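Speaker notes: Can Machines Do the Chores Yet?
Annual members' meeting, afternoon session
Prepared by Armelle Guillot, with Zeyu Wan

Opening. Thank the members and introduce the question as it was put to the working group in September: is a two-armed machine ready to take over small table and kitchen work in an ordinary home?

Advance through the next slides without commentary. Allow the audience time to look.

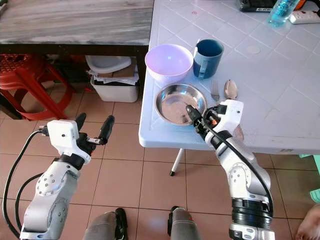
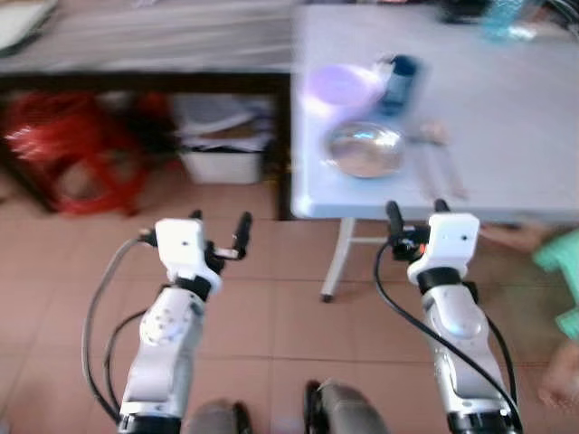 Tableware and tile floors, with two-finger grippers.
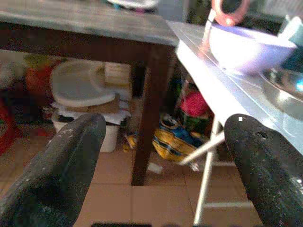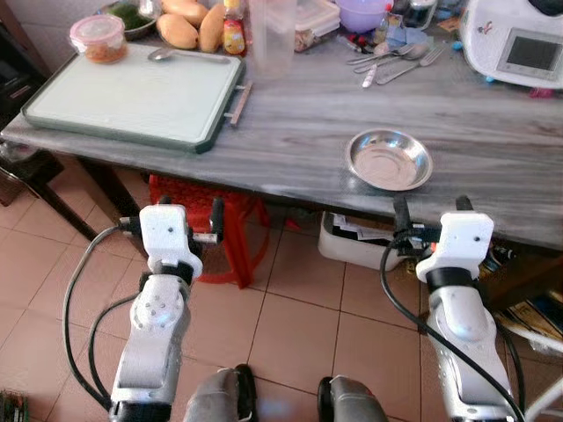
Slide: What we mean by a chore. State the definition before any claims are made. For the purposes of this talk, a chore is a task with a beginning, an end, and a result that the resident would accept without doing it over. Moving a plate is a motion. Setting a table is a chore. Many public claims in this field concern motions, and members should read them with that in mind.

Slide: Why tableware is difficult. Make the following points in order.

A shallow metal dish has a low rim and a bright surface. The rim leaves little for two fingers to close on, and reflections can confuse the estimate of where the edge lies.

Flatware lies close to the table. A person slides a fork to the edge or tips it up with a fingernail. A machine must be taught an equivalent, and the lesson learned on a fork does not always carry over to a spoon.

Homes are shared. Things are stored under tables, stools are moved, and someone is often within reach of the arm. Speeds that are acceptable inside a fence on a shop floor are not acceptable beside a person.

Slide: The Nokeo comparison. Fahad Pirzada will speak to this slide if he is present. Otherwise, summarize as follows. The Nokeo line packs one kind of tray in one position, and has done so for three years with few stoppages. The parts arrive in the same place each time. Do not present this as evidence that the same equipment would manage in a kitchen. The members asked for a fair comparison, and the difference in conditions is the main finding.

Slide: Training effort. The Kurulell exercise used 2,000 recorded attempts at a single table-clearing task. Explain that an attempt was recorded whether or not it was completed. Leen Shboul's note on scoring is in the handout. If asked for a success rate, refer the member to the handout and do not quote a figure from memory, as the rate depends on whether a dropped utensil is counted as a failure.

Slide: Position of the working group. Read the text as approved:

"The working group considers that supervised use in a laboratory or demonstration home is appropriate at present. It does not recommend unsupervised use in occupied homes. It will review this position when results are available from kitchens that were not used in training."

Pause for questions. Cost questions go to Léonie Chauvin, who has the Guérin estimate. Questions about employment on the shop floor should be held for the panel.

Handouts are on the table by the side door. Return the slide remote to Zeyu Wan before the panel is seated.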